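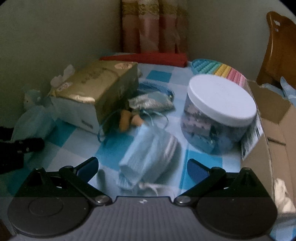

Fig. 4. Masks and tissue box on the table, before sorting.

4. Setting up the supply table

Do this after section 3 (shelf assembly) and before you load the Rukano drawer unit. Takes 18 minutes if the table is already out. Longer if not.

4.1 Before you start

Table must be steady. Tablecloth is fine, checkered or plain, leave it on. Pull it flat first, folds make the boxes tip.

You need:
- the Rukano unit, empty, top drawer out
- masks, disposable
- tissues, one box
- zip bags, medium
- the label sheet from the Ekton bag

4.2 Masks

1. Wash hands and dry them all the way.
2. Pull the whole bundle to the front of the table. Don't sort in the middle of the other stuff.
3. Free the ear loops. Slide a finger under each loop and lift. Do not yank, the loops come off at the corner and then the mask is trash.
4. Lay masks flat, pleats all facing the same way.
5. Stack. Stop when the stack leans, start another.
6. Fold each stack once, loops inside. Bag it, press the air out, close it.
7. Label the bag. Date goes on the short edge so you can read it with the drawer half open.

NOTE: Full drawer holds 100 masks in bags. Fewer if you leave them in store boxes.

CAUTION: Any mask you're not sure about goes in the trash, not back in the bundle. Dont test it on your face.

4.3 Tissues

1. Box stays on the table top, not in the drawer.
2. Set it parallel to the back edge with the opening up.
3. Leave a hand's width between it and the masks. Loops catch on the box corners.

4.4 Loose straps and cords

Coil seperately, one tie each. Bottom drawer. Never in with the masks, you'll be back at step 3.

4.5 Loading the drawer

1. Slide top drawer in until it clicks.
2. Bags in upright, labels toward you.
3. Check it closes with one finger. If it sticks take a bag out.

CAUTION: Drawer load limit is 950 grams. Do not put hand gel bottles in there, they go on the shelf.

Next: section 5, wall hooks.

Comments (3)

ririlden_home
Folding once with the loops in worked great. Bag took two tries to close.

mudroom315
Mine doesn't click at step 1 in 4.5. Slides in and stops. Is that the old rail? Bought in October.

Öberg fan
@mudroom315 same here, flip the left rail over. Also what size are "medium" zip bags, sandwich or quart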